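Category: Project updates / Early learning resources

Clondcombe Toy Library
Shape Sets and Sorting Boards — Progress Report to the Buschmann Fund, August

1. Purpose of this report

This report covers work completed under the second instalment of the Buschmann Fund grant for the design and supply of shape-sorting sets to playgroups and kindergartens in the Clondcombe district. It deals with the blocks, the boards and the storage arrangements. Acquittal of the first instalment was lodged separately and is not repeated.

2. Blocks

The block range was settled in the previous period. Shapes are straight prisms and cylinders with flat ends, so that each piece can be stood upright, laid down or matched by its end face. The prism series includes the cube and the pentagonal, hexagonal and octagonal forms. Colour is treated as independent of shape: a child asked to sort by colour should arrive at different groups from a child asked to sort by the number of sides.

Early reviewers questioned whether the octagonal prism could be told apart from the cylinder by younger children. It has been retained. The two are close in outline when seen from a distance, and staff at the trial centres asked to keep that difficulty in the set for older groups. A matte finish was preferred to gloss on the grounds of glare under ceiling lights.

3. Boards

The boards supplied by Tresska are light maple, glued up from planks. The first batch comprised 31 boards, of which 5 were returned for sanding along the near edge and have since been accepted. Grain varies considerably between boards. No attempt has been made to match it, and the joints are left visible under a clear finish.

The plain top was chosen over a recessed tray. Trays with cut-outs fix the answer in advance, whereas a flat board allows the same pieces to be grouped by colour, by shape or by height. The drawback is that pieces can be knocked off the side, and a raised lip was costed but not adopted.
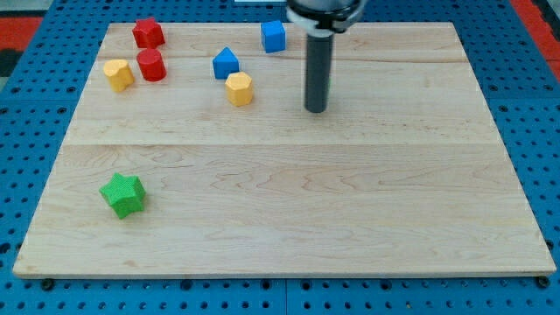
4. Layout trials

Red, yellow and blue pieces were used on the maple boards in the layout trials. All three colours remained distinct against the pale timber, although yellow gave the least contrast and was the colour most often remarked on by centre staff. A darker stain was considered and set aside for reasons of cost and drying time.

5. Storage and supply

Cultgate has quoted on lidded tubs for 100 sets. The quoted tub takes the blocks but not the board, and a calico sleeve for the board is being priced as a separate item. Six centres have confirmed shelf space.

6. Matters outstanding

— Final wording of the activity card, including the terms used for the prisms.
— Replacement policy for lost pieces.
— Decision on the calico sleeve, required before the tub order is placed.

Expenditure to the end of August is within the approved budget. No variation to the grant agreement is sought.

Contact the Toy Library office | © Clondcombe Toy Library | Back to top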